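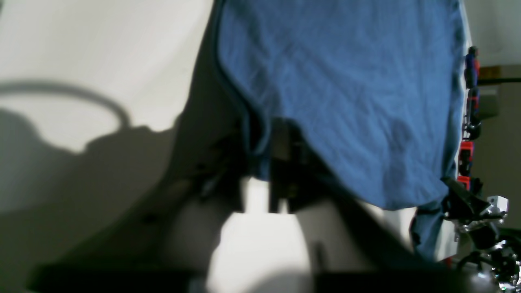
3. Cell Set-up and Upkeep

3.1 Layout

All trials were run in one cell at the Listthorpe laboratory. The cell has two arms that share a bench. The handling arm carries a parallel-motion gripper and a small camera fixed at the wrist, and the second arm was used for presenting and receiving cloth. Both arms are driven from a single control computer running the Dramivora software, with the joint logs and the camera stream written to the same disk under one clock.

The base of the handling arm was bolted down first and the base of the second arm was placed relative to it. We set the gap between the two bases so that either gripper could reach the middle of the working area with the elbow still bent. In an earlier layout, used until June, the bases were further apart and the handling arm reached the far corner of the working area almost straight. The shoulder motor ran hot in that position and the arm sagged under load. Data from the earlier layout are not used in this paper.

Cables on each arm are tied at the joints and left slack between them. The slack has to be enough for a full turn of the wrist. When it was too short the plug worked out of the wrist camera, and this was the most common cause of a stopped run in the first weeks.

3.2 Wrist camera

The wrist camera looks along the gripper towards the point where the fingers meet. It turns with the wrist, so the room appears at many angles in the recorded views and no fixed horizon can be assumed. We did not correct for this. The policy described in Section 4 receives the camera view as it comes, together with the joint angles.

The bracket holding the camera is a printed part with two screws. These loosen with use. A small change in the camera angle is hard to see by eye but shifts the finger joint in the image by several pixels, which was enough to spoil grasps near the edge of a garment. Before each session the operator closes the gripper on nothing, compares the live view with a stored reference view, and turns the bracket until the two agree. The screws were then marked with paint pen so that movement could be noticed between checks.

A held garment can fill much of the view. In Figure 3 the fabric is bunched above the hub of the gripper and also hangs between the finger plates, and the wall behind takes the shadow of both gripper and cloth. Views like this one were kept in the training set. Those in which the cloth covered the finger joint completely were flagged and handled as described in Section 4.3.
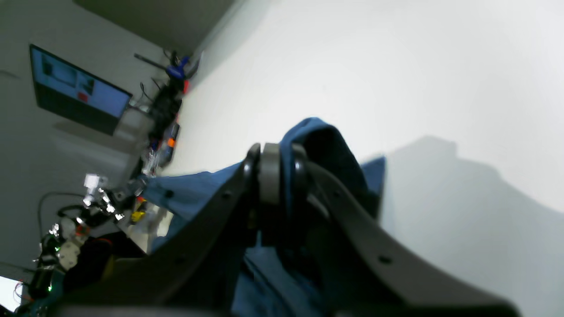 Figure 3. Wrist camera view with blue fabric held in the gripper. The second arm and the bench are on the left.

3.3 Lighting

The room lights were left on for every session. The walls near the cell are pale and plain, and the arm throws a strong shadow on them that moves as the arm moves. Early versions of the cloth segmenter took dark folds in blue garments for shadow and trimmed them from the mask. We retrained the segmenter on views from the cell itself and lowered the camera gain to 70 on the scale used by the Qudah driver, down from the default of 80. Exposure was fixed at the start of a session and not changed until the end of it. Bright surfaces are still washed out in a number of views, but the cloth is exposed well enough for its seams to be found.

3.4 Gripper upkeep

The gripper opens and closes through links that turn on pivot bolts. Wear at these pivots shows up as play at the fingertips. A new gripper has almost none. With play, the fingers still close fully on a rigid block but let a single layer of thin cotton slip, so the fault is easy to miss if only the block test is done. We therefore test with a strip of shirt cotton as well. The strip is gripped at one end and pulled by a spring balance, and the gripper passes if the cloth stays put until the set load is reached.

Pivots were cleaned and greased every 3000 closing cycles, as counted by the controller. Lint was the main thing removed. It gathers behind the link, where it cannot be reached with a brush, and we blew it out with dry air with the fingers fully open. The bolts were then tightened by hand until the link just began to drag and backed off slightly. Over-tightening raised the motor current and caused the controller to report a false grasp.

Bolts were replaced once during the study, on August 14, 2018, after the cotton test failed twice in a row. Cyprian Marciniak did the replacement and Yupin Onsri repeated the camera check of Section 3.2 afterwards. The 66 trials recorded since the last passed test were thrown away and run again.

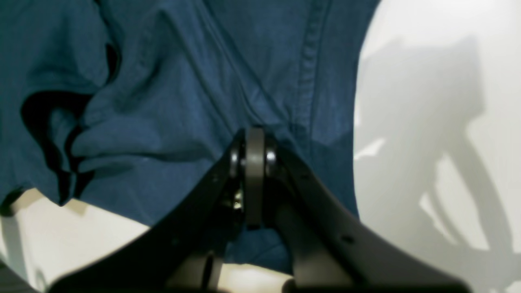 3.5 Start-up and Homing

Each session begins with both arms in their rest positions and the grippers open. The arms are homed one at a time, handling arm first. The Rimeck power supply is switched on before the control computer; in the other order the wrist joint sometimes reports an angle one full turn out, and the arm has to be powered down and started again.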